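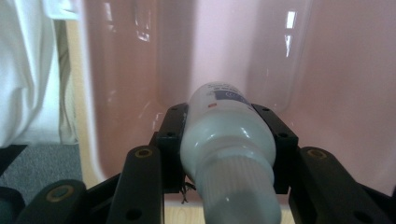 Recording Two-Handed Demonstrations with the Gridesow Method

Posted 7/1/19 by the Nordin Manipulation Laboratory, Bretport

This guide sets out the procedure used to collect the Plakden set, which comprises 2,652 demonstrations of small household tasks. It is intended for operators who have completed the calibration module.

1. Preparing the station

Clear the work surface and dim the surrounding area. Start both grippers and confirm that their clocks agree to within 2 milliseconds. Record the colour profile once per session -- it must not be altered between takes.
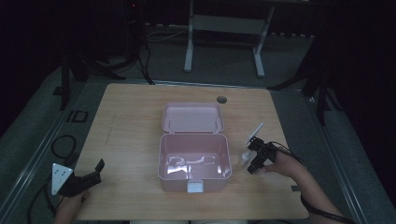

Task definition comes next. Each task requires a written start state and a written end state, agreed before any recording is made. For a container task, the start state should specify whether the lid is open, as with the pink box on the table, and on which side of it the bottle stands. Both grippers should be in hand before the take begins. Operators should aim for about 50 takes per task.

2. Recording and review

Move at a steady pace and keep the jaws directed toward the object being handled. Close each take with a pause, then label it.
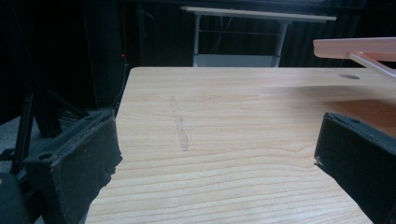 Reading time: 2 minutes

Inspect the finger padding between takes and note any fraying in the session log. Replay each file at full speed and discard those with dropped frames. In our August trial, a policy trained on the reviewed takes completed 79 per cent of its attempts; the unreviewed set was not evaluated.

This site uses cookies to analyse traffic. By continuing to browse, you accept our cookie policy.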